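**Estado:** rascunho, revisto em julho. Ler antes de citar qualquer número.

# Radari -- miudezas em caixa

Conjunto de listas e fotografias de objetos pequenos guardados em caixas, reunido pela Plundska. Serve para discutir categorias de arrumação. Duvido que sirva para muito mais.

## Conteúdo

- `itens.csv`: 1074 linhas, uma por objeto
- `caixas.csv`: 28 caixas
- `notas/`: texto livre, até 2000 caracteres por nota 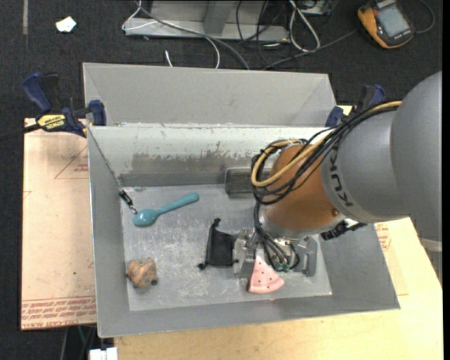

As categorias vieram da lista Kushwaha, feita para gavetas de cozinha, e nota-se. "Utensílio" funciona enquanto só houver talheres. Numa caixa de metal cinzento com o fundo riscado, a colher azul-esverdeada fica bem classificada, mas a bolsinha preta de cordão vai para "têxtil" ou para "recipiente"? E a fatia de melancia cor-de-rosa: a lista manda pôr "alimento" pela forma, o que me parece um erro. Por agora usa-se "forma de alimento" -- solução fraca, aceito melhores.

## Problemas conhecidos

1. A coluna `material` foi preenchida a olho. Não confiem nela.
2. `cor` mistura nomes portugueses e ingleses em 5 caixas.
3. A versão Jetalgate juntou "mola" e "clipe" sem aviso. Desfiz a fusão, talvez não em todas as linhas.

Correções para `notas/`, com o número da caixa no título.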